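Home | Sites | Minutes | Contact

Grodo floor practice group, Friday, Keltgate

I took notes again, so blame me for gaps! We went straight to floor zones. Crates and carts stay inside yellow tape, and Cisto wants feet out of a zone whenever an arm is holding a tool. Agreed.
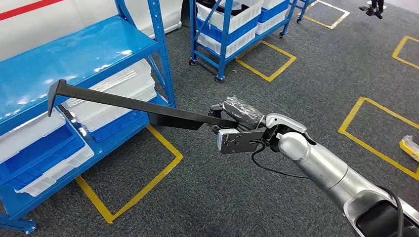 Item 2: hooked bar in the gripper, shelving zone at left.

Then tape on arms (a long one). I said wrapping is fine if ragged ends get trimmed at every check. Purba wanted it banned, and we settled on a check every 20 hours. 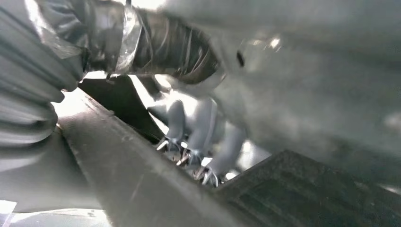 Item 3: black tape wrap and fingertips at a narrow gap.

Gap rule held over to June.

Last updated: Friday

Related:
Tool grip checklist
Cart parking rules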